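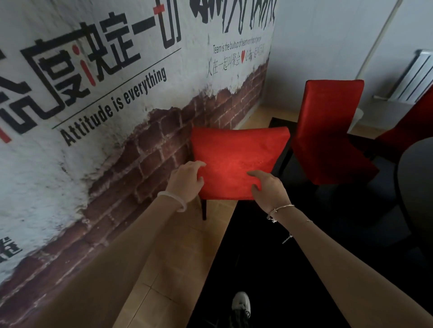
Chair duty by the "Attitude is everything" wall.

Living with the Duka floor robot: a review from the people who move the chairs

By Torunn Åberg, July

We've had the Duka long enough now that I've stopped saying good morning to it, so I figure it's time to write this up. It's a self-driving vacuum and mop for small offices, sold by Ranmont, and it lives in a dock by our copier. We paid $2,907 for the robot and the dock. The version with the bigger water tank was $3,102 and our boss had drawn a firm line at 3000, so that was that!

First, the good stuff, and there's a lot of it. It cleans really well on hard floor. We have a strip of light wood along the mural wall in the meeting room, and it used to show every footprint by noon. Now I come in at 7:30 and it looks great. The hallway is the same story. It gets right up along the baseboards (better than I ever did with the old upright, and I did try), and the mop lifts itself when it senses carpet, so no soggy edges. A full run takes 55 minutes and then it takes itself home and plugs in, which I still find a little adorable.

It's quiet enough for phone calls two doors down. It is not quiet enough for the same room, whatever the brochure says.

Okay, the meeting room. Our chairs are red with nearly black legs, the table is black, and most of it sits on a big black rug. I have never seen a machine so unhappy about a rug. The Duka has sensors underneath that watch for stairs, and it seems to take a very dark surface for a drop. Out of the box it would roll up to the edge, think about it, and back away. There's a setting in the app called "dark floor mode" that fixes most of this, but it's three menus deep and the manual doesn't mention it. I found it by poking at everything. If you have black carpet, turn it on before the first map or you'll be making the map twice like I did.

Then there are the chairs. It can get between the legs if they're spaced out, but people push back from the table and wander off, and the chairs end up in a clump by the wall. The robot goes around the clump and leaves a nice clean outline of it. So somebody has to pull them out before a run and put them back after. In our office that's me or Ivars Ķēniņš, depending on who had the last meeting. You take hold of the back and drag, or lift it if you're near the wood so you don't leave marks.

I bring this up because when the Duka was announced, what we heard was that cleaning was "handled." And a big piece of it is! I haven't emptied the old vacuum bag since spring. But the work sort of changed shape. Before, we had a crew from Baert in the evenings, and they moved the chairs and vacuumed and wiped the table, and I never thought about any of it. Now Baert comes only on Thursday for restrooms, the kitchen and windows, and the little bits in between landed on whoever was standing there. Chairs, cords, picking up a dropped pen, rinsing the dirty water tank (gross, do it every day, trust me), cutting hair off the brush. It isn't hard. It just wasn't in anyone's job before, and for the first few weeks it quietly became mine.

I did finally say something, and we worked it out. The last group in the meeting room sets the chairs, the tank goes on the kitchen rota, and I get a bit of paid time for the app and the maintenance stuff. The woman from Baert who used to do our evenings moved to another building on their route, and I'm told she kept her hours. I miss talking to her, though. She would tell me when a radiator was leaking or a light had gone. The Duka sends me "Task complete."

A few smaller gripes. The app logs you out constantly. Replacement brushes are pricey. The voice can be turned down but not off, so it will announce to a client that its bin is full. Ranmont's phone support was friendly and slow. We also had a demo of the Arkham, which handled the rug better with no fiddling, but it was louder and too tall to get under our shelves.

Would I buy it again? For open hallways and wood floors, yes, easily. For a room full of chairs, yes, if you decide ahead of time who's moving them and give them the minutes to do it. Ask that in the meeting where you're looking at prices. Four stars from me, three and a half from Ivars, who tripped on it.

Last updated: July

Recent reviews
Desk lamps that don't flicker on calls
A label maker for people who hate label makers
Two quiet shredders, one winner
Our office coffee grinder, one year in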